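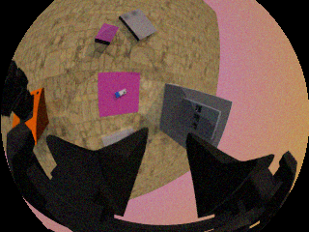 Vureo is a word list of 4,000 color names collected from paint cards, yarn labels and seed catalogs sold in Dakbridge. Each row gives the name, the kind of product and a plain color word picked by us. A flat pink-purple square like the one lying on the tan stone pattern gets "magenta" in our column, whatever the seller preferred. Sellers preferred 8 other things, including "Tuesday Plum."

Known problems

Beige has 241 names and deserves fewer. The 92 rows marked "unsure" are mostly teal, and we are no longer speaking about teal.

Files

names.csv, sources.csv, teal.txt

Last updated 05/12/2024. Free to use; please credit Darkico.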